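Three Grippers, One Long Thursday

Every gripper brochure promises the same thing: a hand that will pick up whatever you point it at. We borrowed one from Naltum, one from Cuvlow and one from Brurnmont and gave each 127 picks from the same bin of household odds and ends.

Naltum finished first, with 100 clean picks. Its sales sheet talks about "human-like touch." I saw a decent clamp that dropped every bar of soap we gave it. Cuvlow's suction cup was faster and sulked at anything with a wrinkle in it. Brurnmont managed 40 before we gave up on its software, which wanted a restart after nearly every miss.

The makers prefer to talk about payload and cycle time. I would like to hear more about pads. The rubber is the part that meets the world, and a spare set took us 15 minutes to fit, with much swearing over tiny screws.

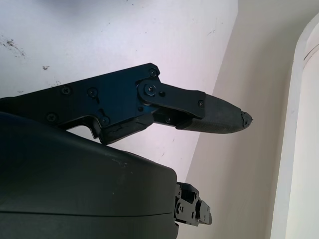

Textured rubber, ragged at the tip. The metal behind it is the easy part.

Would I buy any of them? For a line that handles one box all day, maybe the Naltum. For a kitchen, ask me again after somebody shows me the soap.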